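Open Day at the Walenska Workshop: Questions and Answers

When is the open day?
It takes place in November. Doors open at 2 in the afternoon and close at 7. You can come at any time between those hours and leave when you like. The last demonstration begins an hour before closing.

Do I need a ticket?
Entry is free, but we ask you to book a place in a demonstration group. Groups are limited to 21 visitors. If you arrive without a booking, ask at the front desk and we will put you in the next group with room.

Where do I go when I get there?
Use the Lill Street entrance, which is the one with the ramp. The main door on the courtyard side stays locked during the open day. Sign in at the desk and pick up a visitor badge. Please hand it back on your way out.

What will I see?
Each visit has three stops: the hand-held gripper table, the arm room and the parts shop. The gripper table comes first. Kevin Puma runs the arm room and Mārtiņš Priedītis runs the gripper table. Both will take questions while they work.

What happens at the gripper table?
A person wears or holds a gripper in each hand and does ordinary table jobs with them, such as handling plates. The position of the grippers is recorded along with video, and the recordings are used later to train a robot arm to do the same kind of job.

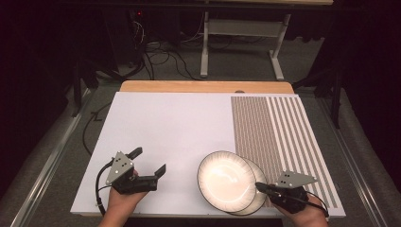
Mārtiņš Priedītis

Why paper plates?
They are light, they are cheap, and they are harder to pick up with two flat jaws than most people expect. When two plates overlap, the person has to get hold of one rim and leave the other alone. We use other dishes too, and the set changes through the afternoon.

What are the gray plates with white dots on top of the grippers?
Those are markers for tracking. Cameras look for the dots and work out where each gripper is and which way it is pointing. There is one metal plate on each gripper. Please do not touch the dots, as skin oil dulls them.

Does the striped part of the board do anything?
It gives us a change of background. A robot that has only ever seen a plain white table can have trouble when the table looks different, so we vary the surface between recordings.

Can I try the grippers myself?
Yes. After the demonstration there is a short practice turn for anyone over the age of 7. Take off rings and bulky watches first. Children need an adult standing with them. Practice turns are not recorded.

Is the robot arm running?
The arm in the arm room runs twice in each visit. Visitors stay behind the yellow line while it moves. If the arm stops partway through a task, Kevin will reset it and start over, and this can take a few minutes.

Can I take photos?
Yes, in all three areas, but without flash. Flash interferes with the tracking. Please ask before you photograph other visitors.

Is the building accessible?
The gripper table and the arm room are on the ground floor. The parts shop is up one flight of stairs, and there is an elevator next to the restrooms. There are chairs at every stop. The gripper area is kept fairly dark around the work table, and there are cables on the floor, so tell us if you would like someone to walk in with you.

Can I bring a school group?
Not to the open day itself. We hold separate school visits at our Staltamar site in the spring. Write to the office with the age of the students and the size of the class.

Is there parking?
There is a small lot behind the building for visitors with a disability permit. Everyone else should use the Skornedham garage and walk over. The side gate by the garage is open until we close.

Who do I contact if I need to cancel?
Reply to your booking email with the word "cancel" and your group time. Your place will go to the next person on the waiting list.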